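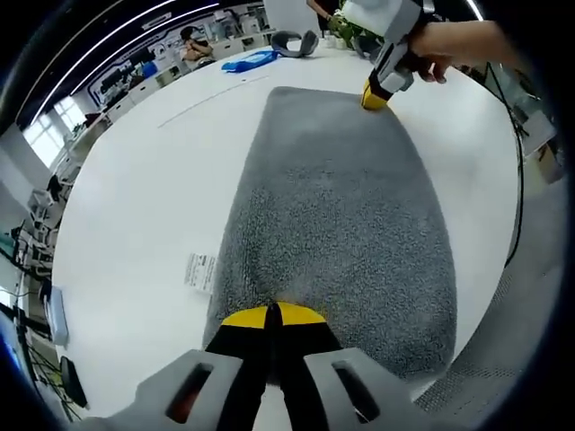

Ultcombe Linen Share: report for the second quarter of the grant

What we said we'd do

Get clean towels and bedding to families in Ultcombe and out along the Tekanbridge road, free, no paperwork beyond a first name and a delivery address. Set up five pickup points. Move the washing out of people's homes and into one place. Start a small repair table. That was the plan in the application and it's still the plan, with two changes, see further down.

Where we are

973 items out the door this quarter. Towels are well over half of it, then single sheets, then pillowcases. Blankets slow, as expected in warm weather, they'll pick up.

Pickup points: all five open. Library foyer, the clinic, the church hall on Mill Street, the school office and the feed store at Tekanbridge. Feed store is the busiest by a long way and we did not see that coming. Open early, people are going there anyhow. We've doubled the shelf there and it still empties by noon most delivery days.

School office shuts over the summer so that one goes quiet till fall. We asked about a key, answer was no, fair enough.

Laundry

Lease signed on the Shim Street unit. Two washers in, third one delayed, the supplier sent the wrong voltage and took it back. Dryer vent passed inspection on the second try. First try failed over a missing clamp, four dollar part, cost us most of a week.

Water bill is higher than budgeted. The old figure came from a domestic rate and we're on commercial now. Should have caught that. Revised numbers are in the spreadsheet sent with this report, see the tab marked utilities.

Detergent: switched to unscented after the clinic asked. Costs a bit more, fewer complaints. Keeping it.

Folding and packing

Everybody folded their own way at first and the bags came out all sizes. Wouldn't stack in the van. Now there's one fold for bath towels, one for hand towels, sheets get rolled. Sign on the wall. Bags stack fine now and the van takes a full run in one trip insted of two, so the gas line in the budget is under for once.

Sheets are still a pain. Fitted ones especially. We've stopped taking fitted sheets that have lost their elastic.

Donations in

Good. The Warkska hotel closed its old wing and gave us 60 bath towels and a stack of bedspreads. Bedspreads too heavy for our washers so they went on to the animal shelter. Spring drive at the school brought in more than we could sort at the time, the backlog is cleared as of June.

Quality is mixed. Anything stained or worn through goes to the rag bin, and the garage in Tekanbridge takes the rags for a few dollars a sack. Not much but it covers the detergent some months.

What went badly

The repair table. Ran it three times, hardly any mending got done, the machine jammed and the one person who knows how to fix it moved away. We'd like to drop it and move that money to the third washer and the water bill. This is the first of the two changes, we need your OK in writing before we touch the line.

Second change is delivery days. Application said weekly to every point. Clinic and library don't need weekly, every other week is plenty. Feed store needs twice a week. Same number of runs overall, just spread diferently. No cost to you.

Also the phone line. Messages sat too long in April, people called back annoyed. There's a rota now and calls get returned by 4 p.m. the next working day. Mostly.

Waiting list

13 households at the time of writing, all asking for full bedding sets, mainly doubles. We don't have doubles. If anyone on your side knows a hotel or a dorm clearing out please pass on our number.

Money

On track apart from water. Rent, insurance and van all as planned. Receipts scanned and in the shared folder, two from May are faded and hard to read, we've asked the store for copies.

Next quarter

Third washer in and running. Shelf number three at the feed store. Blanket drive to start in September before it turns cold. Talk to Warkska about a sixth pickup point, early days, they have a room but no ramp.

Need from you: yes or no on the repair table money, and whether the next payment still comes in July or after the review. Rent on the unit goes up in August so the timing matters to us.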